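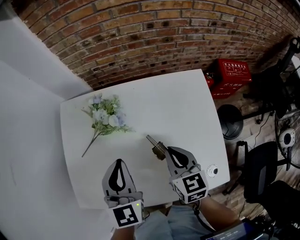
The flower market of Urkholm will stay open through the winter for the first time, the town office announced in March. Until now the sellers had to close when the frost came, and many customers bought their flowers in the supermarket or changed to artificial ones. A bouquet of artificial blossoms in pale white and light blue, with green leaves and feathery sprigs, can lie on a table all winter and needs no water. The sellers say they have nothing against such bouquets, but they want people to have fresh flowers to choose from also in the cold months.

The market will move into the old ticket hall beside the harbor, which has stood without a tenant for several years. There is room for 12 stalls. The rent is paid by the town during the first winter, and after that the sellers will share it between them. The hall is heated only a little, so that the flowers keep well, and visitors are advised to wear a warm coat.

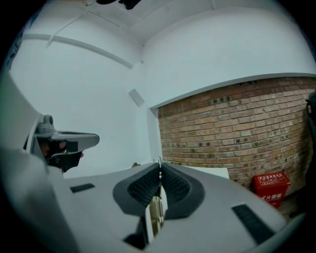

Leidy Villanueva, who sells roses and carnations together with her sister under the name Cárdenas, has already reserved a stall near the door. "In the summer we sell enough, but in the winter we had to look for other work," she said. "Now we can keep our regular customers." Most of her flowers will come from the greenhouses in Prandgate, two hours away by truck.

The town asked residents for their opinion before the decision was made. It received 347 answers, and a large part of them were in favor. Some people who live near the harbor were worried about parking. For this reason, deliveries must be finished by eight in the morning, and the bus from Skadeo will get an extra stop in front of the hall.

Sellers who wish to rent one of the remaining stalls can ask for the form at the town office.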